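The repair that cost more than the thing

My neighbor Slavica Shehu has a bread machine that is older than my marriage, and in March it quit on her halfway through a loaf. She asked me what to do because I am the guy on the street with a soldering iron. I told her I'd look at it. I should say up front that I did not fix it, in case you came for a triumphant ending.

What I want to write about is the advice. Everybody has advice about repair now. Repair is good, we're told, it saves money and the planet and it makes you a more thoughtful sort of person. I agree with maybe half of that. I've been fixing my own stuff for a long time, mostly radios and lamps and one stubborn dehumidifier, and I have become suspicious of the way people talk about it, especially people who fixed one toaster and wrote it up.

Start with the money. The machine is a Penley, a brand you used to see in every department store and now see at yard sales. A replacement control board for it, from a parts dealer called Tkachuk, was listed at a price that would buy you a perfectly decent new bread machine with enough left over for flour. I wrote to ask if that was a mistake. A man named Karthik Jayasinghe wrote back, very politely, to say that it wasn't, and that they had two left. I admire the confidence. Somebody must be buying them.

The repair people will say, fine, don't replace the board, fix the board. OK. I have done that. You look for a swollen capacitor or a burned spot or a cracked joint, and if you find one you feel like a genius, and if you don't find one you are a man staring at a board. I didn't find one. I swapped the two capacitors that looked the oldest anyway, on the theory that it couldn't hurt, and then put the lid back and plugged it in. Same beep, same dead motor. Four hours, counting the trip to get capacitors.

There is a forum I read, and I won't link it, where a person asked about this exact model and got 663 replies. I read more of them than I'm proud of. A good third were people saying it was the belt. It wasn't the belt. Another big chunk were people saying that things used to be built better, which may be true but doesn't make dough. The most helpful reply was by somebody who had given up and was using the pan as a planter.

I don't buy the "built better" thing either, by the way. We remember the ones that lasted. My parents had three vacuum cleaners in eight years and all three were from the supposed golden age. The one thing I'll grant is that older machines come apart with a screwdriver. The Penley has 8 screws in the bottom, all the same size, and that did make me happy for about a minute and a half. Compare that with our coffee grinder, a Lustard, which is held together by plastic clips that break the moment you look at them. I've opened it twice. It's now closed with tape.

So where does that leave the person with a broken appliance? The usual answer is a repair cafe, and we have one, Wednesday evenings in the basement of the library. I went along with the bread machine under my arm. I had been twice before and wanted to be fair to it. Rezaul Paul runs the electronics table and he is good, better than me by a distance. He had the board out and tested faster than I'd found the screws. His opinion was that the chip had gone, that it couldn't be had anywhere, and that I should tell Slavica the truth.
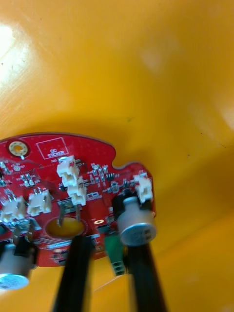
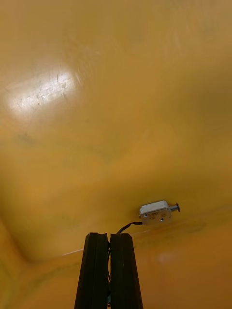 Red board and yellow plastic in the first one, a small solenoid lock on the yellow plastic in the second.

I respect that verdict a lot. What I respect less is the poster on the wall behind him, which says the cafe has handled 1,014 items. Handled how? I asked. It turned out that "handled" includes things that were looked at and sent home, things that needed a new fuse, and a fair number of sweaters. There's nothing wrong with sweaters. But when the number gets into the town newsletter it has become a thousand appliances saved from the landfill, and then it's in somebody's grant application, and by that point my dead bread machine is one of the saved ones. I would bet money on it.

I brought this up with Tanvir Sarkar, who I've known since we both worked nights at the same warehouse, and he thinks I'm being a crank. His view is that if the number gets people down the stairs with their broken lamps, who cares how it's counted. He may have a point. He also owns four extended warranties, so I take his views on household economics with some salt.

The warranties are a whole other thing. When Slavica finally did the sensible thing and went shopping, the kid at the store tried to sell her a protection plan on a Diltuder that was nearly half the price of the machine. She asked what it covered. He said everything. She asked if it covered the motor, and he had to go look. It covered the motor if the fault was reported in the first year, and the machine already came with a year's warranty on the motor. She told me this over the fence and laughed so hard she had to put down her watering can. She did not buy the plan. She did buy the machine, and the first two loaves came out like doorstops, which I am trying not to enjoy.

I've been going back and forth on what I'd tell somebody in her position. My rule used to be that if the part costs less than half the price of a new one, you fix it. That sounds wise and I have repeated it to a lot of people. But it leaves out your time, and it leaves out the chance that you've guessed wrong about which part it is. If I'd bought that board from Tkachuk and the real problem had been the motor, I'd have owned a very expensive board. When I add it up over the years, I think I've saved around 400 dollars by fixing things, and I've spent more than that on tools. Some of those tools I have used once. I own a crimper for a connector I have never seen again.

Would I stop? No. I like it, and I think that is the part the preachers are shy about admitting. Fixing things is a hobby. It's a good one, cheaper than golf, and every so often a lamp comes on. But I don't tell people they owe it to the world to spend a Saturday with a multimeter they don't understand, poking at something that plugs into the wall. Some of them really shouldn't be doing that. Microwaves in particular, leave them alone, I mean it. I don't open them and I've got the soldering iron.

If you want to put the blame somewhere, put it on the parts. I'd trade every inspiring article about fixing your stuff for one boring law saying that the board has to be sold for a fair price for ten years. My state had something along those lines in front of it, and as far as I can tell it got watered down until it covered almost nothing that you'd keep in a kitchen. I've read the summary twice and I still can't say whether a bread machine counts. I wrote to ask about that too. No answer so far.

A reader, Mizanur Kanagaratnam, emailed after my last post to say that I complain about repair more than anybody he knows who does it. Guilty. He also sent a tip about freeing up a stuck paddle with hot water and a little vinegar, which I tried on the old pan, and that worked fine. So Slavica has a spare pan now with a paddle that comes off, and it doesn't fit the new machine.

The Penley is on the shelf in my garage. I kept the screws in a jar. The motor still spins freely by hand, and I've been wondering whether it would run a small rock tumbler. If anyone has tried that, leave a comment, and please don't tell me it's the belt.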